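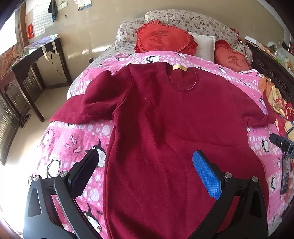

Inicio > Relatos > Cuentos breves > La almohadilla azul

La almohadilla azul

Janaína Barbosa llevó la pinza al cuarto del fondo y cerró la puerta. En el taller de Clovcombe le habían dicho que la mordaza derecha resbalaba con la ropa gruesa, y ella prefería comprobarlo sobre una prenda de verdad. El polar rojo oscuro estaba extendido en la cama, sobre los pingüinos de la colcha, con la etiqueta del cuello hacia arriba.

Cerró despacio. La almohadilla negra agarró. La azul, la de los rombos, dejó escapar la tela.

Llamó a Alcides Fagundes, que seguía en el taller.

—¿Qué pusiste a la derecha?

—La de Stivavine. Se acabaron las negras.

—Pues esta patina.

—¿Limpiaste los rombos?

No los había limpiado. Buscó un cepillo de dientes viejo y alcohol, y frotó en diagonal, siguiendo las ranuras. Salió una pelusa gris, muy fina. Después aflojó un cuarto de vuelta el tornillo de la articulación derecha, movió la mordaza con el dedo hasta que dejó de rozar y volvió a apretar.

Probó en el puño, donde el tejido era doble. Aguantó. Probó en el cuello y también aguantó. En la manga izquierda se soltó una vez, y tuvo que repetir el ajuste con Alcides al teléfono, que masticaba algo.

—La hoja de Pismont dice cambiarla a los 400 cierres —dijo él.

—¿Y cuántos lleva?

—En el cuaderno hay 202. Pero Brandão no apunta nunca los suyos.

Janaína abrió su libreta y escribió: almohadilla derecha limpia, articulación ajustada, pedir repuesto negro. Debajo anotó los cierres de esa tarde, 148, y los sumó a los otros. Trescientos cincuenta, sin contar los de Brandão.

—Pide dos —dijo.

—Tardan hasta diciembre.

—Pídelas igual.

Colgó, dobló el polar y fue a guardar el alcohol.

Comentarios

marisa_t: Me gustó que no pase casi nada. Mi padre arreglaba telares y hablaba así por teléfono.

Rulo: ¿Un cuarto de vuelta no es mucho para una articulación tan pequeña? Por lo demás, bien.

Nieves P.: Todos hemos trabajado con un Brandão. ¿Habrá segunda parte?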